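3.2 The shared snack as an unwritten contract

Offices run on rules that were never written down, and the rules about free food are enforced more strictly than most of the ones that were. An employee at our Brunton site could miss a reporting deadline by a week and hear nothing. The same employee, seen leaving the kitchen with two cereal bars before ten in the morning, would hear about it until December. Earlier work on workplace sharing has mostly looked at coffee funds and refrigerators, where the property lines are at least arguable. We were interested in the simpler case of food that belongs to everyone and is therefore watched by everyone.

The interviews were held at three offices, which we call Brunton, Gingate and Menance. In all, 228 employees agreed to talk to us, a response rate we would like to credit to the design of the study and must instead credit to the subject. People who had declined an earlier survey on pension choices stopped the first author in the hallway to ask when their turn was. Several brought notes.

Asked whether there were any rules about the snacks, most people said no. Asked what would happen if a person took the last one, most people then described a rule, usually with an exception for birthdays and a second exception for themselves. We coded these answers as "tacit norm, denied." The code had to be split twice before it stopped swallowing the rest of the scheme.

The strongest norm at all three sites concerned order of preference. A mixed supply of bars does not go down evenly. The favored kinds go first, and what remains is a slowly aging group of the flavors that everyone agrees somebody must like. At Gingate this remainder was known as "the committee." Fruit flavors divided opinion more than any other kind (Figure 3). Cranberry in particular was described as "fine," "perfectly fine," and, by one senior accountant, "a punishment for arriving late." It was nevertheless eaten, generally after three in the afternoon, by people who had told us in the morning that they never touched it.

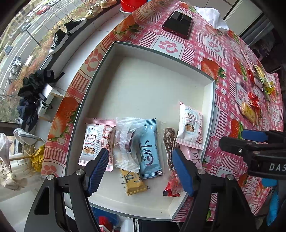 Figure 3. Individually wrapped bars of mixed kinds in an open white box, with a "Crispy Cranberry" bar among them.

3.3 Taking, hovering and the second visit

We turn now to conduct at the box itself. Respondents drew a firm line between taking and hovering. Taking is quick, is done while walking, and requires no explanation. Hovering involves looking through the supply with a finger, and it was condemned by nearly everyone, including the respondents whom their colleagues named as the worst offenders. Kane Dunstan, who carried out the Menance interviews, reports that the word "rummage" was used there with a force he had previously met only in disputes over parking.

The second visit raises harder questions. A first bar is an entitlement. A second bar on the same day has to be justified, and our respondents had plainly put thought into the justifications. The most common was a skipped lunch. Next came taking one "for a colleague," where the colleague, when we asked for a name, was often on leave. A small group maintained that a bar taken home is not a second bar at all, as it has left the office and with it the jurisdiction.

We had expected seniority to matter, and it did, though in the wrong direction for our second hypothesis. Managers reported more guilt than junior staff and took their snacks at less visible hours. One department head at Brunton told us he waited until the kitchen was empty, a habit his whole team knew about and had arranged their own visits to avoid.

Two limits on these findings should be stated. First, the interviews rely on self-report, and we have no reason to think people are more truthful about snacks than about exercise. Second, a planned fourth site at Ziltport had to be dropped. Management there had replaced the free supply with a vending machine shortly before our visit, and the staff were not yet ready to discuss it. We hope to return when feelings have cooled. The coding scheme, including the disputed birthday exception, is given in the appendix, and the next section takes up the matter of cake.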